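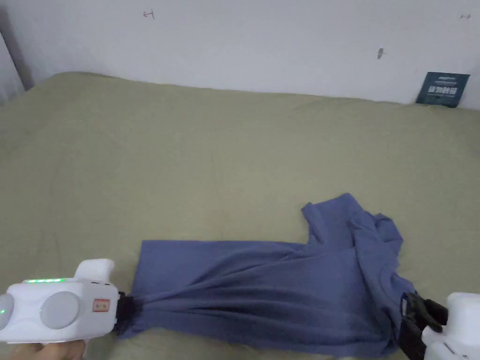 January, 6:40 a.m.

Slept five hours. The bore pump tripped again at 2 in the morning and the tank was down to the second rung by the time I got up to look. Reset it at the board, ran it for ten minutes, pressure came back to normal. Wrote the time on the card inside the cabinet door.

The Druvham controller keeps a fault log of sorts, but it stores only the code and drops the time, so the card is the better record. Code was low flow. Same as the last one. I don't believe it is the water level. Dipped the bore before breakfast and the standing level is where it was in November. My money is on the foot valve, or grit in the inlet screen — the water has been cloudy for the first bucket or so each day.

Meter at 6:15 read 358 kiloliters. The tank holds 1000 gallons when full.

Rang Bronwyn Hapeta at the Nurnik depot. She has a foot valve in stock but no screen to suit the McPhee pump. The screen has to come up from Dredavley and she would not give a day for it. Asked her to hold the valve. No sense in pulling the pipe twice, so both jobs wait.

Raelene Bright came over with her pipe clamps and stayed to look at the drawing. The bore is 216 feet deep. She thinks we can lift the string by hand if there are three of us. I think not, with the pipe full. We agreed to ask for the tripod. She also pointed out that the safety rope is the old blue one and has gone stiff. New rope added to the list.

For now: garden off, trough float set down a notch, washing every other day. Pump on manual, two runs, morning and evening — twenty minutes each, someone standing by.

Evening run done at 5:30. No trip. Water clear after the first bucket. Left the switch off overnight.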